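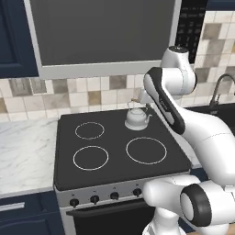 *White kettle, black flat-top hob with three rings*

**Ticket 4000 - front left ring cuts out, Flerdale site**

Reported by: Yulan Cheng
Assigned to: Haoran Lu

31st January: Medium ring drops to zero after 9 minutes at full power. Error code 4 on the panel. Other rings unaffected.

- Supply voltage checked under load, steady.
- Limiter tripping at 130 degrees, well below its rating.
- Limiter swapped with the one from the back left ring. Fault moved with the part.

Replacement ordered from the Muvorbridge store. Back left ring isolated until it arrives - do not reset the panel.

Status: waiting for part.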